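Home | Products | News | Stores | Contact

Category: Company News / Storage

Galtier Introduces Paiva, an Open Cubby Shelf for Every Room

May 20, 2022 – Galtier is delighted to announce the arrival of Paiva, a big white shelving unit that we have been living with, arguing over and rearranging in our own workroom since April, and which we are now very happy to send out into other people's homes.

Paiva comes in two sizes and goes together with the 8 screws in the bag. "My mother kept everything where she could see it, fruit included, and I wanted a piece that would let people do the same," said designer Beatriz Carrilho.
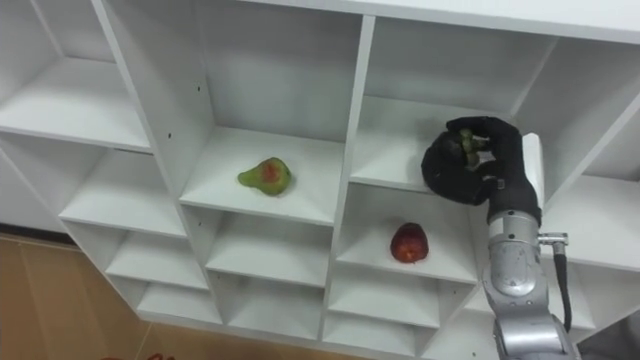 The compartments are square or rectangular, so tall things and small things can live side by side. Drilled peg holes along the white panels let the shelves be moved up or down, and a single pear, green with a reddish-orange blush, has a whole cubby to itself with plenty of height to spare. Dezső Gulyás, who runs our stores, suggests starting with the kitchen and seeing what wanders in from there!

Press contact: Eirini Alexiou, Galtier
© 2022 Galtier. All rights reserved. | Back to top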